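Allholm Community Laundry – Frequently Asked Questions
Last updated 22 Dec 2025

Do I need to book a machine?
Yes, for the big washers. You can book up to 3 days before, by phone or at the desk. The small washers are free for everybody who comes.

How long does one wash take?
The normal program takes around 130 minutes with drying. Wool takes longer, and we ask you to dry it at home.

Can I wash a duvet?
Yes, in washer 4 only. Please do not put two duvets together, even if they are thin.
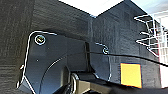
Pillows are also fine in this washer, but not the ones with foam inside.

What if I forgot something in the dryer?
We keep found clothes until the end of the month. Ask for Selamawit Worku at the desk and tell her the color and the size.

Can I use my own soap?
Of course. Liquid or powder, both are okay.

Where can I park?
Behind the building, on the Malldale side. The gate code is 964. Please close the gate after you – the neighbors in Egger Street have a dog.

Do you open in the holidays?
We are closed until the new year. The opening hours in May will be on the door.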